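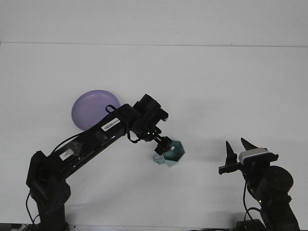

*Photo: Brekier, demonstration table, June open day*

# About Brekier

Brekier is a robot training and testing workshop. We set up small robot arms for everyday handling jobs, teach them those jobs, and show people the results. Our customers are mostly small manufacturers, kitchens, and schools that want to see what an arm can do before they spend money on one.

We work out of a single-story building on the Pastside industrial park. Before we moved in it was a print finishing shop, and the floor still has the bolt holes. The front half of the building is the demonstration room. The back half is benches, storage, and the office.

## What we do

Most of our work is tabletop work. Picking up a cup, turning it, putting it on a plate, passing it from one arm to another. These jobs look simple and they take a long time to get right. A cup with flat sides behaves differently in a gripper than a round one does, and a plate lying flat on a table is harder to pick up than most visitors expect.

We teach by demonstration. A person moves the arms through a task, the movements are recorded, and the recordings are used to train the software that runs the arms afterward. We repeat this with the objects in different places. A customer who brings us a new job should plan on a recording stage, a training stage, and a testing stage. We give a written report at the end of each one.

We don't build arms. We buy them, mount them, wire them, and look after them. We also don't sell arms, although we will tell you which ones we have used and what went wrong with them.

## How the workshop started

Brekier began as the automation department of Ruiz-Ortega, a packaging supplier. The department tested equipment for the company's own packing lines. Other firms in the area started asking if they could send over their parts and containers to be tried out, and after a while there was more outside work than inside work. The department became a separate company. Ruiz-Ortega is still a customer and still sends us boxes.

The first few projects were all packing jobs. The move to cups, plates, and other household items came later, when a catering firm asked if an arm could clear a tray. We could not do it well at the time. We kept the tray, and it is now part of our standard test set.

## Open days and visits

We hold an open day every June and take group visits during the rest of the year. The open day is free. The doors open at 10 a.m. and close at 4 p.m., and the arms run in sessions with a break at noon while we check the cables and grippers.

A session follows the same order each time:

1. A short talk about the task and the objects on the table.
2. A run with a person controlling the arms.
3. A run with the software controlling the arms.
4. Questions, and another run if there is time.

We do both kinds of run so that visitors can compare them. The software is usually slower than the person, and sometimes it misses the object and has to try again. We leave those tries in. A customer deciding on a system should know how often it misses, and we would sooner have that conversation in the demonstration room than after delivery.

At the most recent open day the cup task drew the most interest. The cup is six-sided and teal, and people asked whether the shape had been picked to make the job easier. It makes one part easier and another part harder. The flat sides give the fingers something to close on, but the cup has to be approached at a suitable angle or it turns when the gripper touches it.

Other questions that come up at most sessions:

**Can the arms hurt someone?** They can pinch, and the fingers on some of our grippers come to a point. Visitors stand behind the line on the floor while the arms are powered. Staff stop the arms before reaching onto the table.

**Why is everything on the table so plain?** A plain white surface makes it easy to see where the objects are, for people and for the software. We start there and add patterns and clutter in later tests.

**Do you need two arms?** For many jobs, no. Two arms help when an object has to be passed across or held steady while something else is done to it.

**How long does it take to learn a job?** It depends on the job. We give an estimate after we have seen the objects and tried them by hand.

## Gridach

Gridach is our own record-keeping software. It stores each recorded run together with the settings used, the objects on the table, and a note from the person who made the recording. We wrote it after losing track of which runs had been made with which gripper fingers. It now holds 3445 runs. Customers get a copy of their own runs when a project closes, in a format they can open without Gridach.

Gridach is not for sale as a separate product. We are often asked about this at open days. It was built for our own benches and would need a lot of work to be useful on anybody else's.

## Schools

School groups visit in the mornings, starting at 9:30. A school visit lasts 60 minutes. Students see a full session and then take turns controlling an arm themselves, using a slower setting and soft foam objects. We ask for 2 adults with every group. There is no charge for schools on the Pastside bus routes, and other schools pay the cost of the staff time.

Teachers can ask for the worksheet ahead of time. It covers joints, grippers, and how a recording is made, and it can be used without a visit.

## Finding us

We are in Unit 260, Pastside industrial park. The entrance is on the loading side of the building. Parking is in front of the roller door, except during deliveries, when the overflow lot across the road is open. The demonstration room is step-free and has seating along the back wall.

To book a visit or ask about a project, use the contact form or stop by the front desk between 9 a.m. and 5 p.m. If you are bringing objects for us to try, please bring more than one of each.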